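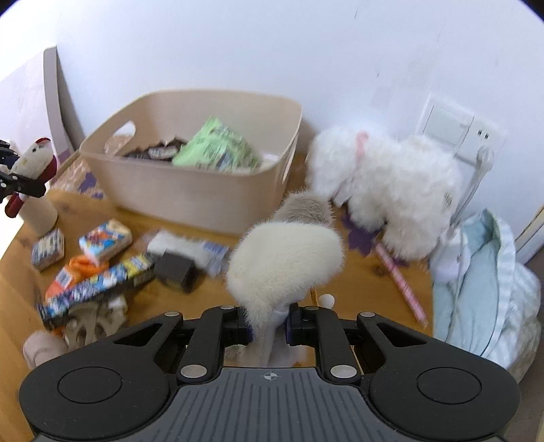 Fig. 1. Plush toy and storage bin, sorting session, 8/27/25.

3. Method

The question for our group was simple enough to fit on an index card: does a mixed pile of small belongings get put away faster if you sort it first, or if you just put things in the bin until the pile is gone? Julián Iglesias called the second approach "the Vundanness method," after the dorm where he perfected it. The name stuck, and we apologize to the residents.

The pile was whatever the four of us could bring from home. Toys, packets and small boxes made up most of it. We ran 16 trials, alternating methods, with a time limit of six minutes each. An item counted as put away when it was in the bin and stayed there — a rule we added after the second trial.

4. Results and problems
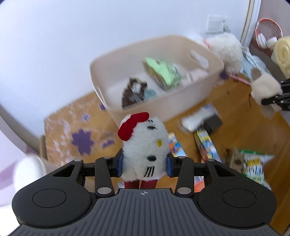
Soft toys were the hardest category to agree on. The one with the red hat was filed under "animals," "birds" and "decorations" by three different people, and each of them was prepared to argue. Books gave us no trouble at all, except that everyone wanted to stack them first because it felt like progress.

Sorting first was slower in nine trials. It did make things easier to find afterward, but our original plan, written in May, had no way to measure finding. Prof. Arrieta pointed this out in the margin, in red.

Total handling time came to 246 minutes including setup, arguments and resetting the pile. Arguments were not timed separately. A future group should do that, and should settle the bird question before starting the clock.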